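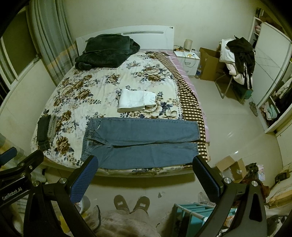
Riet Desmet asks whether a stay can be moved to another night without losing the day trips attached to it. It can, as long as the stay is unlocked first. The steps are the same in Mivix on a phone and on a computer.

Section 3. Moving a stay

1. Open your itinerary and tap the stay you want to move. Its nights turn blue.

2. Tap the padlock. If the padlock is grey, the stay has been booked through Stundanon and must be changed with them before you go on.

3. Drag the stay to its new first night. Day trips move with it and keep their start times.

4. Check the travel legs on either side. A leg marked in red no longer fits the timetable. Tap it and choose another departure.

5. Tap Save. The old plan is kept under History for two weeks.

Note: Museum and ferry tickets with a fixed entry time do not move. They stay where they were and appear in the Unplaced list — drag them back in by hand, or delete them.

Note: If two stays overlap, the later one is shortened. Your original number of nights is not restored when you move the first stay back. Use History instead.

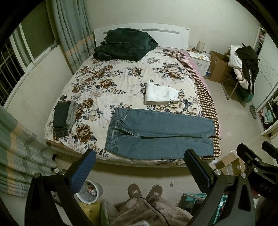
Fig. 2. Bedroom, floral blanket on the bed.

Caution: Moving a stay in Mivix does not change your booking with the hotel. Contact the hotel separately and wait for its reply before you cancel anything.

Message 219 means the plan is open on another device. Close it there, then repeat steps 3 to 5.

To share the new dates with the people travelling with you, see Section 4.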